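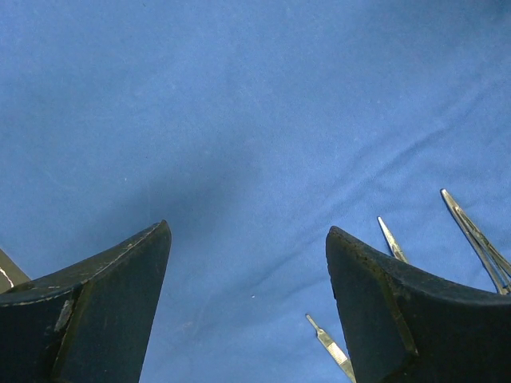

# 关于检查包装区引入自动分拣工位后岗位职责与人员安排的讨论

首页 论坛 供应室管理 资料 登录

所属版块:供应室管理 > 设备与流程
标签:自动化 器械分拣 岗位调整 交接班

**楼主 蓝布下的止血钳**

各位同行:

我单位为Samorik地区医院消毒供应中心。自二月起,检查包装区启用了一个自动分拣工位,机械臂由Plendora供货,器械信息写入Koltov追溯系统。目前该工位承担基础器械包的初分拣,即将清洗、干燥后的器械从托盘内逐件取出,按类别放到铺有蓝布的台面上,再由人员检查、配包。刀柄、止血钳、持针器一类的器械均在其作业范围之内。

科室要求我就工位启用后的岗位变化拟一份书面意见,报护理部及设备管理部门。现将基本情况说明如下,请有类似经验的单位提出意见。

一、作业量与人员。检查包装区在岗人员13名,日均处理器械包249个,纳入自动分拣范围的包型为89种,其余包型仍由人工全程完成。工位启用后,科室从原分拣岗位调出2名人员,一名转入去污区,一名转入下送组。两名人员均在本科室工作多年,调出前由科室谈过话,本人未提出书面异议。

二、职责变化。原分拣岗位的工作内容包括取件、初看、归类三项,由同一人连续完成。现取件与归类由机械臂承担,初看并入检查岗位。检查岗位的人员反映,工作量表面上没有增加,但每件器械到手时缺少前一道人员的口头提醒,例如“这批钳子轴节偏紧”“这把剪刀昨天报过钝”,此类信息以往不进系统,全凭当面交代。

三、停机处置。工位因抓取失败停机时,由检查岗位人员负责复位。复位需离开检查台,脱手套、确认、重新手卫生,再回到原位。复位是否应计入工作量,目前没有规定。

四、交接班。早班七点半接班,夜班遗留在台面上的器械归属不清。追溯系统记录的是机械臂放置时间,未记录由谁接手。

拟请教的问题是:复位工作应归属哪个岗位;原分拣岗位的称谓与岗位说明书是否应当保留;调出人员的轮转资格如何处理。望不吝赐教。

**2楼 双层无纺布**

感谢楼主提供情况。我单位规模较小,未引入同类设备,仅就岗位说明书一项提出看法。

岗位说明书应当保留,并注明“人工分拣”为应急能力。设备停用时,科室必须能够在当班时间内恢复人工作业。若岗位名称取消,培训计划中相应的科目也会随之取消,过一两年,新入职人员便不再具备独立分拣的能力。我单位曾在更换清洗机时取消了手工清洗的单独考核,后来机器检修,值班人员对手工清洗液的配比需要翻阅文件才能确认。这一情况已作为不良事件上报并整改。

**3楼 Sedgwick包装组**

我单位为Sedgwick院区供应中心,使用同一供货方的工位时间比楼主略长,谈几点实际情况。

关于复位。我们最初也由检查岗位负责,运行一段时间后改为由当班组长负责。原因在于检查岗位的注意力不宜中断。检查人员正在放大镜下查看齿槽时,听到提示音即起身,回来后往往从头再看一遍,个别人员则凭印象接着看。后者是真正需要防范的。组长原本就在区内走动,由其复位,影响较小。

关于口头提醒。我们设置了一块白板,由去污区在送件时书写,内容限于当日器械的异常情况。白板的效果取决于去污区是否愿意写,坦率地说,前期执行并不理想,后将书写情况列入交接检查内容,才逐步稳定。

关于调出人员。我们的做法是每月安排其回到包装区工作若干班次,保留资质。此项安排需要排班人员配合,建议在文件中写明,不宜仅作口头约定。

**4楼 酶洗液与我**

对3楼将复位归属组长的做法,我持保留意见。

组长的职责本身已较为繁重,包括放行审核、外来器械接收、与手术室沟通等。复位工作一旦归入组长,实际结果是组长围着工位转。供货方在验收时提供的停机次数,是在单一包型、托盘摆放整齐的条件下测得的,日常生产中托盘内器械常有交叠,停机情况与验收时不可相比。

我认为应当设专岗。科室既然调出了人员,说明管理层认为人力有富余,那么将其中一名留在工位旁,负责上盘、复位、指面清洁与首件核对,是合理的。将人员调走之后,再把剩余工作分摊给其他岗位,统计上是节省,在岗人员承受的则是另外一回事。

**5楼 蓝布下的止血钳(楼主)**

回复4楼:专岗方案我们讨论过。设备管理部门的意见是,工位的采购论证以减少岗位为依据,若再设专岗,论证结论需要重新说明。这一层困难不在供应中心内部,请各位理解。

回复3楼:请问贵院区组长复位时,是否进入无菌物品相关区域之外的通道?我中心组长办公位置与包装区之间需经缓冲间,往返一次耗时较长。

**6楼 Sedgwick包装组**

回复楼主:我院区组长台设在包装区内,无须经过缓冲间。布局不同,做法不宜直接照搬,这一点我在前文未说明,特此补充。

回复4楼:组长工作量确实有所增加。我们相应将外来器械接收交由专人负责,组长不再承担。若无此项调整,我同意您的判断。

**7楼 轴节润滑剂**

本人从事器械维护工作,从设备状态的角度补充意见。

首帖图中,左侧夹指正面有一块浅灰色的磨痕,上缘也有一道浅色的线,右侧夹指表面可见细小的颗粒或磨损点。两指之间的蓝布上另有一个白色小点,可能是棉絮或灰尘,仅凭图片无法判定。上述情况在设备使用中不罕见,但在检查包装区,应当有人对此负责。

请楼主核实以下事项:夹指表面的清洁频次由谁规定、由谁执行、由谁签字;夹指磨损到何种程度须更换,供货方是否给出书面标准;夹指材料是否允许使用科室现行的擦拭用品。我所见过的几家单位,设备科认为这是供应中心的日常保养,供应中心认为这是设备科的维保内容,记录表上两边都是空白。

自动化带来的岗位变化,很大一部分就在这类零散工作里。原来分拣岗位用的是自己的手,手套破了自己换,归属十分清楚。

**8楼 过氧化氢低温组**

7楼意见值得重视。我补充一点:蓝布的更换同样需要明确。人工分拣时,台面铺布由分拣人员在班前更换,发现纤维脱落随手处理。工位启用后,布由谁更换,换布时机械臂应处于何种状态,换完后是否需要重新校准台面高度,均应写入操作规程。布面起皱时,放置位置是否受影响,也请一并测试。图中右侧的布面有数道斜向的皱褶,器械就放在附近。

**9楼 双层无纺布**

请问楼主,布面的皱褶在实际运行中是否造成抓取或放置失败?

**10楼 蓝布下的止血钳(楼主)**

回复7楼:已查阅记录。夹指擦拭列在工位开机前检查表内,由早班检查岗位签字,夜班没有对应条目。更换标准方面,供货方手册只写“视磨损情况更换”,未给出限度。我已拟函请Plendora书面答复。擦拭用品的兼容性,手册列有清单,本科室现用的一种不在其中,已暂停用于夹指。

回复8楼、9楼:换布由早班完成,机械臂在停机位。皱褶与停机之间的关系没有单独统计,追溯系统的停机代码仅区分“未取到”和“掉落”,不区分原因。现场人员的普遍说法是,薄而扁的器械平贴布面时较难取到,刀柄一类尤甚。此说法未经验证,仅供参考。

**11楼 手术室联络员**

本人为手术室方面人员,在此论坛发言较少。使用科室关心的是包内器械是否齐全、功能是否完好。分拣由人完成还是由机械臂完成,手术室并不直接感知。

但有一个变化应当向各位说明。过去包内器械有疑问时,手术室打电话至包装区,接电话的人员通常能回忆起当日情况,例如某把持针器是送修后刚返回的。工位启用后,我院手术室再打电话,得到的答复多为“请稍候,我查系统”。系统能够查到时间与包号,查不到经手人的印象。部分手术室护士对此有意见,认为沟通变得生硬。我个人理解包装区的处境,也认为系统记录比个人印象可靠,只是希望各单位在写岗位职责时,把对外答复列为一项,并给予人员相应时间。

**12楼 酶洗液与我**

11楼所述情况属实。对此我有不同看法:凭印象答复本来就不应成为制度的组成部分。某位老师记得哪把持针器修过,这位老师休假时怎么办?维修记录应当进入追溯系统,检查人员扫码即可见。若Koltov系统目前不支持在检查界面显示维修历史,应当提出需求,由信息部门跟进。

我在4楼主张设专岗,与此并不矛盾。人应当做人该做的工作,记忆维修历史不在其列。

**13楼 老灭菌员**

我在供应室工作时间较长,见过手工包布、电脑打印标签、追溯系统逐项上马。每次都有人说岗位要没有了,每次岗位都在,工作内容换了一遍。但我对12楼的说法不能完全同意。

分拣岗位的人拿起一把止血钳,手指一开一合,就知道轴节顺不顺。这是在归类的同时完成的,不额外花时间,也没有写在任何岗位说明书里。机械臂取件时并不开合钳子。这一步现在落在检查岗位,检查岗位当然本来就要做功能检查,制度上没有缺口。可是原来实际上有两道,现在只有一道。楼主把初看“并入”检查岗位,请问检查岗位的定额时间有没有随之增加?如果没有,这一道就是取消了,文件里应当照实写“取消”。

另外,调走的两位同志,一位去了去污区。去污区的劳动强度、防护要求和包装区差别很大。本人未提出书面异议,与本人愿意,应当分开看待。建议科室过一段时间再谈一次。

**14楼 蓝布下的止血钳(楼主)**

回复13楼:您指出的问题成立。检查岗位定额时间未作调整。初稿中“并入”一词,我将改为“原分拣岗位的初看环节取消,功能检查由检查岗位单独承担”,并提请护理部评估定额。

关于转入去污区的人员,已转告护士长。谈话事宜由护士长安排,具体内容不便在此公开。

**15楼 护理部质控**

从质控角度提供一项建议。岗位调整前后的比较,应当使用同一口径的指标。建议至少连续采集包内器械错误、功能不良漏检、湿包、标签错误等项目,且分自动分拣包型与人工包型分别统计。楼主单位纳入自动分拣的包型为89种,其余包型可作为对照,条件较好,不应浪费。

需要提醒的是,自动分拣包型多为基础包,错误发生率本就偏低。若将其与专科包直接比较,得出的结论会有利于设备。应当与同一批包型启用前的数据比较。

**16楼 轴节润滑剂**

同意15楼。另建议把停机复位次数和每次复位占用的时间一并记录,记录方式务必简便。若要求复位人员逐次手填表格,数据很快就会失真,集中在班末补写。系统已经自动记录停机起止时间,导出即可。

**17楼 Sedgwick包装组**

我院区使用过系统导出的停机数据,有一处应予注意。停机结束时间以按下复位键为准,而人员返回检查台并重新进入工作状态的时间并不在内。与人工观察相比,系统数据偏短。我们曾因此与设备管理部门产生分歧,对方以系统数据为据,认为复位负担很轻。最终双方共同在现场观察了一个班次,意见才趋于一致。

**18楼 外来器械窗口**

请问各位,工会或职工代表方面是否参与了岗位调整的讨论?我单位正在论证同类项目,论证会只有设备、财务、感控和供应中心负责人参加,一线人员通过科务会得知结果。科务会上有人问今后夜班是否只留一个人,主持人答复“暂未考虑”。此后科室气氛较为紧张,已有人私下联系转科。

**19楼 Sedgwick包装组**

回复18楼:我院区在安装前召开过一次一线人员说明会,内容包括设备能做什么、不能做什么、哪些岗位会变化、近期是否减员。关于夜班,当时明确答复夜班不减人,并写入会议纪要。人员的疑虑有所减轻。没有写进纪要的承诺,人员普遍不予采信,这也可以理解。

**20楼 酶洗液与我**

夜班问题必须单独提出。夜班在岗人员少,工位一旦停机,复位、检查、灭菌器监测可能同时落在一个人身上。我主张夜班不启用自动分拣。设备闲置几个小时,损失有限。

**21楼 设备论证参与者**

本人参与过类似项目的采购论证,不同意20楼的意见。设备投资回收的测算以全天运行为前提,夜间手术室已停止送件,积压器械正适宜由工位处理,早班接班时即可直接检查。若夜间停用,早班前段的人力需求与启用前没有差别,投入的意义需要重新考虑。

各位在讨论中多次提到人员负担,我理解这一立场,但设备购入后不使用,同样是管理上的问题。

**22楼 酶洗液与我**

回复21楼:测算以全天运行为前提,测算时是否询问过夜班人员?夜间急诊手术的器械随时送达,“已停止送件”一说与多数综合医院的情况不符。

**23楼 设备论证参与者**

回复22楼:我所在单位以择期手术为主,夜间送件较少,前述表述不够周全,对综合医院不适用之处,接受指正。但我仍认为是否夜间启用应当由数据决定,不宜一概停用。

**24楼 老灭菌员**

夜间可以折中。上半夜送件结束、灭菌器尚未集中出锅的时段启用,其余时段停用。哪个时段合适,值夜班的人最清楚,排一周就知道。请楼主把夜班人员的意见收上来,写进报告,不必替他们概括,原话附上即可。

**25楼 蓝布下的止血钳(楼主)**

各位意见已逐条整理,现将拟报送稿的主要内容公布如下,请继续指正。

(一)保留“人工分拣”岗位说明书,注明为应急岗位,每名包装区人员每季度完成一次人工分拣考核。

(二)停机复位白班由当班组长指定人员负责,该人员当班不承担精细器械检查。鉴于我中心组长台与包装区之间隔有缓冲间,不采用组长本人复位的方式。

(三)原分拣岗位的初看环节取消一事如实说明,申请重新核定检查岗位定额时间。

(四)夹指清洁、磨损检查、台面铺布更换列入工位操作规程,早、夜班分别签字。更换限度待供货方书面答复后补入,答复前由器械维护人员每周查看一次。

(五)申请在追溯系统检查界面显示器械维修历史,并增加“接手人”字段,解决交接班归属问题。

(六)调出的人员每月回包装区工作,保留轮转资格,排班表中单独标注。

(七)夜班启用时段先行试排,夜班人员书面意见原文作为附件。试排期间不减少夜班人数。

(八)质量指标按15楼建议采集,复位时间以系统导出为主,每月安排一个班次现场观察予以校正。

**26楼 7区检查台**

我是楼主同科室的检查岗位人员,征得楼主同意后发言。

报送稿第二条写的是“该人员当班不承担精细器械检查”。请明确哪些属于精细器械。目前科室对眼科、显微器械没有争议,对普通外科的小型血管钳各人理解不一。若不写清,当班仍会出现临时指派。

再说一点个人感受。工位启用之前,我的手腕在下班时常有不适,取件动作多是其中一个原因。现在取件减少,不适有所缓解。这一点前面没有人提到,我认为也应当写进报告。同时,原来两人面对面坐着工作,一边归类一边核对,现在对面是机械臂,整个上午说话不多。有的同事认为清静,我个人不太习惯。

**27楼 蓝布下的止血钳(楼主)**

感谢。精细器械目录将作为第二条附件,由检查岗位先提出初稿。手腕不适情况拟增列第九条,请职业健康部门指导登记方式。您所说座位一事,检查台能否改为相对摆放,我与护士长现场看过后再答复。

**28楼 护理部质控**

登记手腕等部位不适时,请同时登记去污区与下送组人员,以便了解负担是否发生转移。

**29楼 轴节润滑剂**

供货方答复后,烦请楼主将夹指更换限度公布,供其他单位参考。若答复仍为“视磨损情况”,也请公布。

上一页 1 2 下一页 返回版块

读者评论

净手人:第(一)条每季度考核一次,请问考核占用的工时从哪里出?我院类似条款写了,执行时全部安排在下班后。

Sedgwick包装组:回复楼上,我院区计入当班工时,考核当日减少相应的包型任务。

筐架与标签:请教“接手人”字段是扫工牌还是扫工位码。扫工牌需要手部离开器械,扫工位码则存在换座后未更新的问题。

蓝布下的止血钳:信息部门倾向于扫工牌,尚未确定。供货方关于更换限度的函件还没有收到。

实习同学:正在学习供应室管理课程,请问第(七)条的试排表是否可以提供空白格式?

蓝布下的止血钳:可以,护士长审核后上传至资料区。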